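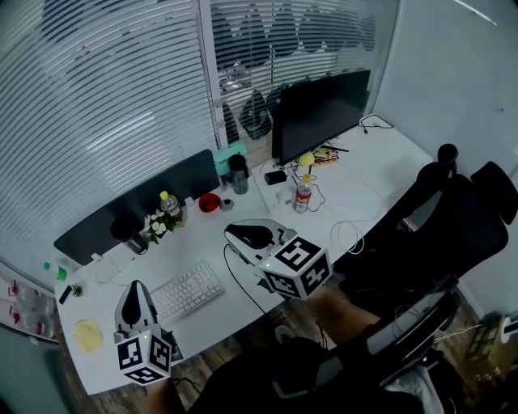

Citing a local history annual when the volume number and the year on the cover disagree

I am compiling a bibliography for a parish history and have a run of the Marken Local History Annual. The cover of one issue says volume 14. The title page inside says volume 15, and so does the running head. The publisher, Lecomte, no longer trades. The county library catalogs it as 14, but a footnote in a later issue refers to the same article as being in 15. Which number do I give, and do I need to flag the other one? House style is author-date, with volume numbers required for serials.
Posted by jurka_reader

Solange Brunet
Use the title page. It is the preferred source for a printed serial, and the cover is only consulted when the title page is missing or incomplete. Enter it as 15 and add the variant in square brackets after the number: 15 [cover: 14]. Readers who order it through the library will need the 14, so do not drop it. Check the issues on either side as well. If the previous one is 14 on both cover and title page, the cover of yours is a plain misprint. If the previous one is 13, the numbering may have slipped and the bracketed note should say so in the first entry affected.

Navudar
just put the year, everyone finds these by year anyway

Kwesi Ayaaba
The year alone will not work if the annual came out late. I indexed a similar title with 2 issues dated the same year, five months apart. Agree with Solange on the brackets. I would also give the page range and the article title in full, and email the library with a scan of the title page. Ours corrected the record in May after I sent one. The print run was 2,000, so other libraries hold copies and may have cataloged them differently.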